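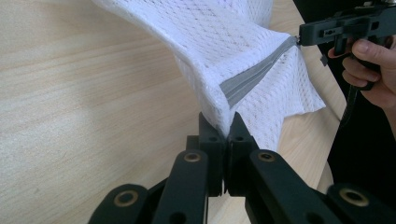

A white textured cloth between two black grippers, over a light wooden table.

The slow ships of Midix

There is a sentence on page 40 of the first Midix novel which I have read to many people, and most of them did not like it. It says: "The war would reach us in the spring of my daughter's old age." The person who speaks is a harbour clerk on the moon of Skindmont. She has seen on her instruments that a fleet has departed from another star, and she has calculated when it will arrive. After this she closes the office and goes to buy onions.

When I read it to a friend who is fond of space battles, he asked me, "And then what happens?" I told him that for the following 50 years of the story the fleet is on its way. He gave me the book back.

I understand him. I grew up also with the other kind of science fiction, where the captain gives an order and the stars become long white lines, and one paragraph later everybody is in a different part of the galaxy. I still read these books with pleasure when I have a cold. But since I discovered the three novels of Mahmoud Benjelloun, published by the small house Prundier, I find it difficult to believe in the long white lines.

The three books are called The Harbour Clerk, A Tax on Light and Slaoui. They can be read separately, although I would not advise to begin with the third. They all take place in the same group of stars, the Midix, which was settled so long ago that the people there consider Earth a kind of religious idea. Nothing can travel faster than light. The ships travel much slower than this. A message needs years, and a cargo needs a lifetime, and still these worlds trade with each other, quarrel with each other and are, in their fashion, one civilisation.

How can this work? It is the question that every reader asks, and Benjelloun answers it with a great deal of paper. The Midix is held together by contracts. When a ship leaves Skindmont with a cargo of seeds, the people who will receive it are not yet born, and the people who sent it will be dead before the payment comes. So the contract must be written for grandchildren. There are guilds which keep the contracts, and schools which teach how to read the old ones, and there is a special court for the case when a ship arrives and the buyer's town does not exist any more. One of the best chapters of A Tax on Light is only a hearing before this court. A crew has brought a bell for a temple, and the religion has ended while they were flying. Who must pay for the bell? The captain does not even want the money. She wants that somebody hangs it.

I know how this sounds. A friend of mine calls the series "the accountants in space", and she has not read further than the first chapter. It is true that there are few weapons in these books and many receipts. But I have rarely been so nervous with a novel as in the part where the clerk compares two copies of a shipping list, line after line, and finds that one word has been changed. The change was made before she was born. It means that the fleet which comes to Skindmont was invited.

The first book is also the shortest, at 290 pages, and I think it remains the most perfect. The clerk, whose name we learn only near the end, tells it in the first person and in a very dry tone. She is not a brave woman. She has information which will matter greatly for her moon, but not in her own lifetime, and she could quite easily put it in a drawer. For a large part of the book she does exactly this. She marries, she has a daughter, she complains of the heating. The fleet is mentioned perhaps once in a chapter, sometimes in half a sentence, as we would mention a bill that is not yet due. I noticed on the second reading that each time the distance is given, and each time it is smaller.

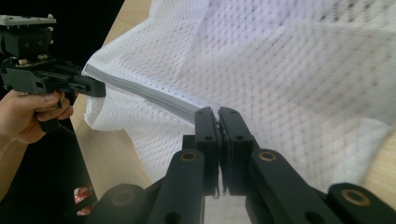 The second novel goes in another direction and follows the crew of one ship, who sleep most of the time and wake up for short periods of work. Here the author permits himself more of the traditional pleasures. There are a damaged engine, a mutiny of a sort, and a very large object in the dark which turns out to be ice. I have to say that the mutiny did not convince me. The mutineers explain their reasons in long speeches, all with the same voice, and for some chapters one has the impression of reading a pamphlet. But the daily life on board is wonderful. The sleepers leave letters for the next person on duty, and because they are never awake together, friendships and even a love story are made completely from these letters. When two of the writers finally stand in the same corridor they have nothing to say, and both are relieved when the bell rings for one of them to sleep.

It is the third book which divides the admirers of the series. Slaoui is the name of a planet, and also of the family who believed that they owned it. The fleet from the first novel was built there, and now we learn by whom and for what purpose. So the book goes backwards in time. We know already what the fleet will find when it arrives, and the characters do not, and some readers complained that this takes away all the tension. For me it was the contrary. There is a dinner, very early in the book, where the youngest Slaoui proposes the expedition almost as a joke, to fill a silence after the soup. I wanted to enter the room and take his glass from him.

I must admit the book is too long. The family is large, the names are similar, and the tree at the beginning helps less than it should, as two of the cousins are missing from it. There is a long part about mining rights which I read with good will and did not retain. Also I would like to have had more of the ordinary people of the planet, who in the first half appear mainly when they carry things. In the second half this becomes better, when a welder from the shipyards takes over the story, and her chapters have again the dry humour of the harbour clerk.

What I admire in all three books is how they treat the future as something practical. In much science fiction the future generations are a noble idea, for which a hero sacrifices himself in the last chapter with music. In the Midix they are more like the people who will rent the flat after you. You do not know them, you will probably be cheated by them or cheat them a little, and still you should not leave the tap open. The characters get angry at their descendants. They write insulting notes in the margins of contracts, which are opened three generations later by a junior lawyer who has to read them aloud.

The language helps. Benjelloun writes short sentences and explains nothing twice. He has invented very few words, and I was grateful for this, because a foreign reader of science fiction often sits with the dictionary and cannot know if a word is missing from it or was never there. A ship is a ship here, and a door is a door. When there is a strange object he gives it a homely name. The machine that wakes the sleepers is called "the aunt", and after some pages you do not think about it any more.

The new editions from Prundier came out in August with plain grey covers, one small yellow dot on each, which moves a little to the left from book to book. The paper is better than before and the family tree has not been corrected. The old covers had explosions on them, and I suppose that they sold some copies to people like my friend, who must have been surprised by the onions.

A fourth novel is promised, and Prundier says only that it returns to Skindmont. I hope for the daughter. In the first book she is a child who collects dead batteries and wants to know, at every meal, which of the lights in the sky is the one that is coming. Her mother always points to a wrong one.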